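Clinbridge Display Sets: Small Corners, Yellow Roses
May 12, 2020

Quick gallery, more when I get a minute. This is the yellow set from the Grumatska range, the one people keep emailing about. Grey marble-look floor, rose paper on the walls, gold all over it. Bednárik do the wallpaper, not cheap but it makes the whole thing. I wanted grey paper at first. Glad I lost that argument.

Plant first. Artificial, so no watering and no brown bits by the end of the month. Blue pot, facetted, saucer to match. 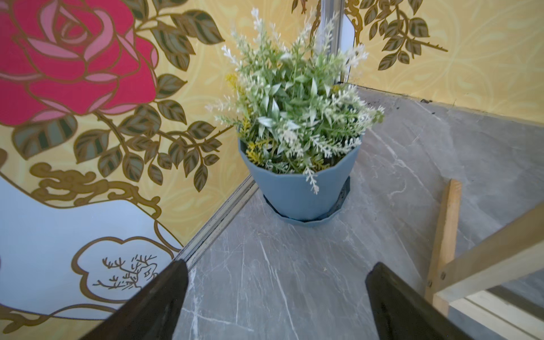 Dusty blue planter in the corner, white sprigs and a bit of yellow, big red rose on the wall.

Lots of questions about the paper so, quickly: roses are the main thing, gold outlines, leaves in a sort of olive. It's loud. Small set can take it I think, wouldn't do a whole bedroom. We got through 8 rolls in May with the offcuts, mostly my measuring.

Then the rail. Light wood, metal hanging rod under the top bar, simple. Went for a peg hanger instead of an ordinary one, the pegs are pastel and it picks up the tulips. Also artificial. Green stems go everywhere, you have to fan them out or they look like a bunch of leeks. Haven't decided on a vase yet, sugestions welcome, nothing too tall. 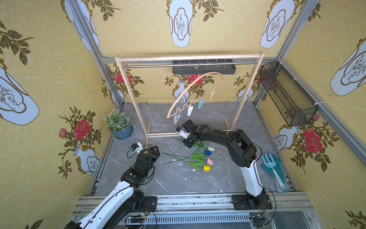

Clothes rail with the peg hanger up, tulips on the floor in cream, blue, pink and yellow.

Still to add: close ups of the pegs and the Clakau set (diferent paper, same size). Price list is on the other page, set no. 19. Please quote the number when you write or I will send you the wrong one.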